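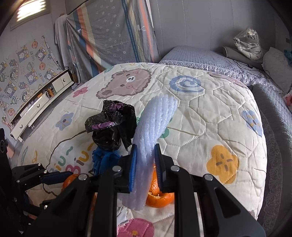
The gripper closed on the foam sleeve, with the orange peel behind it.

The Left Finger
3 min read

Zdzisław Kalinowski had replaced the pads at night, when the house was quiet. The old ones had become smooth, and since July the gripper had dropped everything that was soft. He called the machine Pluna, after a boat of his father.

He pushed each blue pad into its place with his thumb and cleaned the four silver pins with a cloth. Then he wrote the number in his notebook: 2,925 closings on the old pair. He liked to write numbers. His daughter said it was his way of praying.

"Try the sleeve," she said from the door. "Peel is easy. The sleeve is almost air."

He squeezed slowly. The fingers came together on the white foam and he waited - he always waited longer than was necessary.

"It pulls to the left," he said.

"You always say this."

"It always pulls."

He took the small key from his shirt pocket and gave the left joint a quarter of a turn, as old Tallano had taught him in the workshop, 25 years ago. Tallano never explained a repair. He only held out the key and looked at the window until you were finished.

"Again?" she asked.

"Again."

She sat down on the other bed to watch, and he opened the fingers.

14 shares | 4 comments
© Cernoton Stories | Contact | Back to top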